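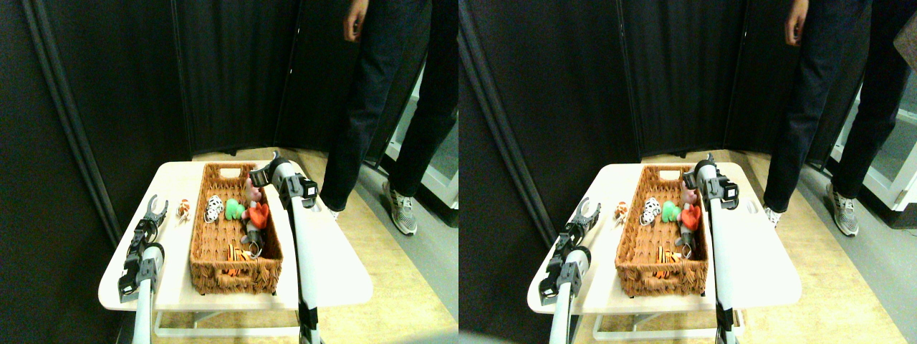
A wicker basket of small plush toys on a white table.

The Case for Keeping Toy Libraries Open

Municipal councils reviewing their discretionary spending this year will find the toy library an easy line to remove. It occupies little space in the budget, its users are too young to attend a public meeting, and its benefits are difficult to express in the terms that a service review demands. The Niltness branch, which serves families in the town and in the outlying district of Kakach, has been identified for closure on these grounds. The decision should be reconsidered.

The branch holds 246 active memberships. Under the present arrangement, a household may borrow up to 9 items at one time for a period of three weeks, at no charge beyond a modest annual fee. The review treats this as a low rate of use for a dedicated room. It compares the membership with that of the general lending library, whose catchment is the entire adult population, and draws an unfavourable conclusion. A fairer comparison would be with the number of households that have a child under school age, and the review does not attempt one.

It is also argued that toys have become inexpensive and that families no longer need to borrow them. Low prices have certainly filled many homes with playthings. They have done much less for the parent who requires an adapted puzzle, a balance board or a set of large building blocks for a single stage of a child's development. Such items remain costly, are outgrown within months, and are precisely what a shared collection is suited to provide.
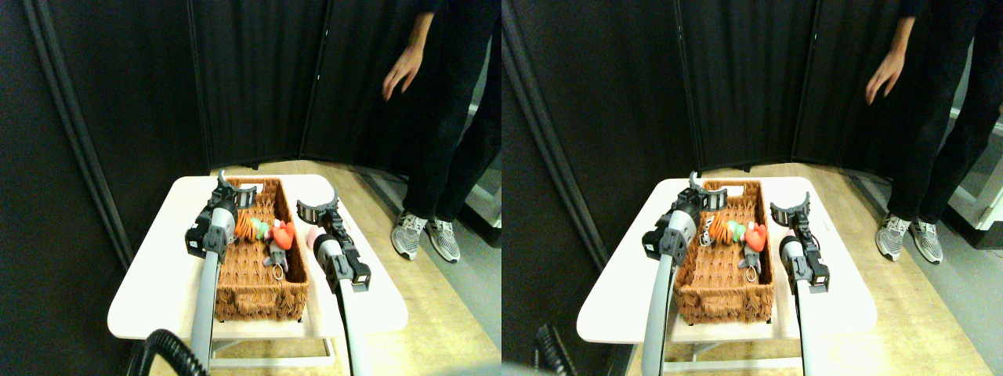

What the Review Leaves Out

The published analysis assigns no value to the hours during which the branch is staffed. Parents who come to return a game frequently stay to ask about sleep, speech or kindergarten enrolment, and staff refer them to the appropriate service. In Rusu, where a comparable program was folded into the main library, the toys were retained but the staffed hours were not. Borrowing continued for a time and then declined, and the collection was placed in storage in April.

Nor does the analysis consider waste. Every neighbourhood in the region sends usable toys to landfill, and the branch accepts, cleans and repairs donated goods as part of its ordinary work. More than 200 donated items entered the collection in the last reporting year. 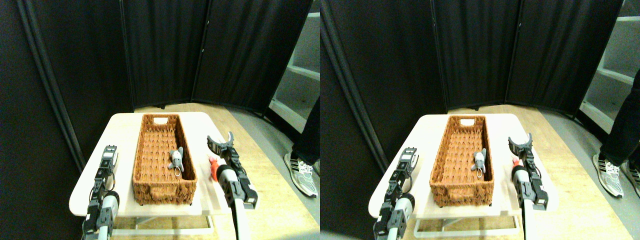 Reform is nevertheless warranted. The catalogue is out of date, the opening hours favour parents who are at home during the day, and the room at Niltness is larger than the service requires. A shared lease with the Pasent family centre would reduce the cost of the premises and place the collection closer to the bus route. Evening hours could be offered twice a month within the existing staff allocation. Both measures were raised during consultation, and neither was costed.

Council should defer the closure, direct that the Pasent option be costed, and publish the results before the next budget is adopted.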